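29 de abril de 2022

Retomei a revisão da instrução de trabalho para a célula de desmontagem. A versão anterior tinha 22 páginas e misturava requisitos com recomendações. Separei as duas coisas: "deve" fica reservado ao que se verifica em auditoria, "convém" ao resto. Sobraram 14 cláusulas por fechar, quase todas sobre velocidade e sobre o estado do equipamento à entrada.

Ponto 1, energia residual. A folha da Pluvach manda desligar o cabo de alimentação e passar à abertura do painel. Insuficiente. Acrescentei: cabo retirado, botão de arranque premido durante cinco segundos, espera registada na ficha. A fonte de alimentação não se abre na célula em caso algum. Sai inteira, com a etiqueta legível, e segue para o circuito próprio.

Ponto 2, modo de operação. Com alguém dentro do perímetro, só velocidade reduzida e comando de habilitação na mão. A ISO 10218 trata disto e não vale a pena reescrevê-la; a instrução remete para a norma e indica apenas onde está o comando e quem o pode usar. O texto antigo parafraseava a norma e enganava-se em dois sítios.

Ponto 3, dois braços sobre a mesma peça. Falta uma regra de prioridade. Proposta: enquanto um braço está dentro do volume da caixa, o outro fica fora dele, parado e com a posição confirmada pelo controlador. O software da Bistden permite zonas partilhadas com bloqueio, mas a zona foi definida em dezembro para caixas mais estreitas. Redefinir antes de aprovar a cláusula.

Ponto 4, cabos soltos. Foi o que mais tempo levou. Os cabos SATA formam laços por cima da placa e ao lado da gaiola das unidades, e uma garra que desce na vertical pode prendê-los. Dos 3.394 ciclos no registo, 82 terminaram em paragem por força excessiva. O registo não distingue cabo preso de peça encravada, e por isso não serve para fixar um limite. Acrescentei um campo de causa, de preenchimento obrigatório, com quatro códigos. Fica por decidir se os cabos se soltam à mão antes do ciclo ou se entram no programa – inclino-me para a primeira opção até haver dados com o campo novo.

Ponto 5, força de preensão. O limite de 100 N que vinha na proposta da Pellellow não traz método de medição. Um valor sem método não é requisito. Passou a nota, com pedido de esclarecimento. A ISO/TS 15066 ajuda no contacto com pessoas, mas não diz nada sobre quanto aguenta uma patilha de plástico.

Ponto 6, dispositivos de fixação. Cada placa de apoio deve ter identificação e desenho correspondente. A cinzenta que usamos ao lado da caixa ainda não consta da lista. Abrir número amanhã.

A ficha de entrada passa a exigir uma fotografia da caixa aberta, tirada de cima, antes do primeiro movimento. Mesma altura, mesma orientação, braços incluídos se já estiverem em posição. O projeto Nghiêm usa um esquema parecido e a comparação entre unidades fica muito mais rápida.

Pendentes: zona partilhada, códigos de causa no formulário, resposta da Pellellow, desenho da placa. A cláusula sobre parafusos moídos fica para a próxima revisão.

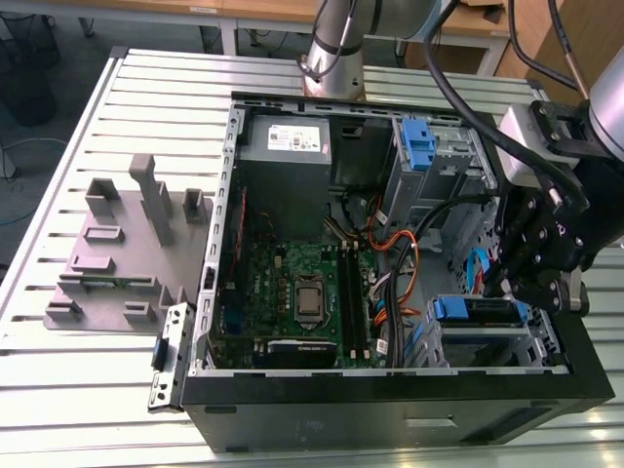

Caixa aberta na mesa de perfis de alumínio, com a garra sobre a gaiola das unidades.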